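Bread, again (sorry, I can't stop)

So February has been the month of flatbread in our kitchen, and I have opinions now! I started on the first wet Tuesday with half a bag of flour that needed using up, and since then I don't think we've gone more than a couple of days without a floury worktop and a hot pan.

It began because of El Khatib, the little bakery two streets from my old flat. They sold a soft, blistered flatbread with a chew to it, folded in paper, and I used to eat one on the walk home and then wish I'd bought two. I moved away four years ago and I've missed that bread more than I've missed the flat (the flat had a very loud boiler). Nothing in the shops near me comes close. The supermarket ones are fine for mopping up soup but they taste of the packet.

My first go was terrible. I used 500 grams of strong white flour, too little water and far too much faith in a recipe I'd scribbled on the back of a gas bill. The dough fought me the whole way, sprang back every time I rolled it, and came out like something you'd put under a wobbly table. We ate it anyway, with a lot of butter.

The second batch had more water, and what a difference! It was sticky and a bit alarming, and I had to scrape it off my fingers with the back of a knife, but it puffed. Actual puffing! I shouted for everyone to come and look and by the time they got there it had gone flat again.

What I do now is this. Flour, salt, a spoonful of yoghurt, a little yeast, and enough lukewarm water that the dough sags when I hold it up. I mix it badly with a wooden spoon, leave it for ten minutes while I make tea, and then knead it just until it stops looking lumpy. After that it goes in the fridge overnight. The overnight bit is the thing I'd push on anybody who'll listen, the flavour is so much deeper and the dough rolls out like a dream.

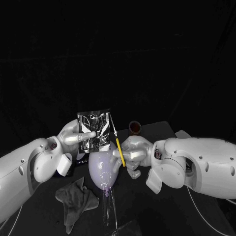

Then there's the pan. I have a heavy cast iron one, a Stilico, which I found in a charity shop with a layer of rust on it, and I scrubbed it and oiled it and baked it and oiled it again until it went properly black. It takes ages to heat up. You have to be patient, and I'm not, so the first bread of every batch is pale and sad and gets eaten standing up by the cook. From the second one on it's lovely: a minute or so on the first side until the bubbles come up, flip, a bit less on the other, and then straight into a folded tea towel so they steam each other soft.

I've been playing with flour too. A bag of wholemeal from Trasotton went in at a quarter of the total and gave a lovely nutty smell, though at half it got heavy and I wouldn't do it again. Rye was a mistake (tasty, but it tore). I'd love to try a bit of spelt next if I can find a small bag, because the cupboard is getting silly.

What to eat with them? Everything. Fried eggs with chilli and yoghurt. Leftover dal. Squashed white beans with lemon and masses of garlic. Last weekend I brushed a few with melted butter and chopped parsley, and they were gone before the rest of lunch reached the table. They're also very good cold with jam, whatever my family says about that.

They freeze well if you let them cool first and put a bit of baking paper between each one. I do 11 from a batch, at the size that fits my pan, and the odd number causes arguments.

Are they as good as El Khatib's? Not yet. Theirs had a smoky edge that I can't get on an electric hob, and I've been eyeing up the grill and wondering how hot it really goes. If you've had any luck with a grill, or a pizza stone, or anything at all, please tell me in the comments. I've got another lot of dough in the fridge for tomorrow and I'm happy to experiment on it.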